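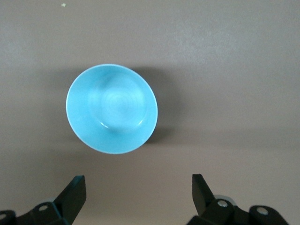 4. Cooking Your First Batch

Read Section 3 before you start. The Kondent slow cooker must be washed, dried and run empty once on LOW before any food goes in.

4.1 Filling the pot

1. Set the cooker on a level, heat-safe surface at least 14 inches below any wall cabinet.
2. Place the inner pot in the base and turn it until it sits flat.
3. Add root vegetables first, then meat, then liquid. Potatoes and carrots take longer than most meats and should be closest to the heat.
4. Keep the contents between the half line and the MAX line.
5. Put the lid on with the vent facing away from you.

NOTE: Dried kidney beans must be soaked, then boiled on the stove for ten minutes, before they go in the pot. Canned beans can be added as they are.

CAUTION: Do not put frozen meat in the pot. Thaw it fully in the refrigerator first.

4.2 Starting the cooker

1. Plug the cord directly into a wall outlet. Do not use an extension cord.
2. Press MODE until LOW or HIGH lights up.
3. Press + or – to set the time in half-hour steps.
4. Press START. The light stops blinking and the timer begins to count down.

When the time is up, the cooker switches to WARM on its own. WARM holds food for up to four hours. It is not a cooking setting and should not be used to reheat leftovers.

NOTE: Leave the lid on. Each time it comes off, add 20 minutes to the cooking time.

4.3 Pulled pork for a group

This recipe came from Perrine Le Goff of our Uvcombe test kitchen and fills the large pot.

1. Trim a five-pound pork shoulder and cut it into four pieces.
2. Rub with salt, brown sugar, paprika and black pepper.
3. Lay two sliced onions in the pot and set the pork on top.
4. Pour in one cup of broth and two tablespoons of cider vinegar.
5. Cook on LOW for nine hours.
6. Check the thickest piece with a meat thermometer. It should read at least 195°F – at 170 the meat is safe to eat but will not pull apart.
7. Move the pork to a board, shred with two forks and return it to the juices.

CAUTION: The pot and lid stay hot after the cooker is turned off. Use oven mitts, and never set a hot pot on a wet counter or run cold water into it.

For cleaning, go to Section 5.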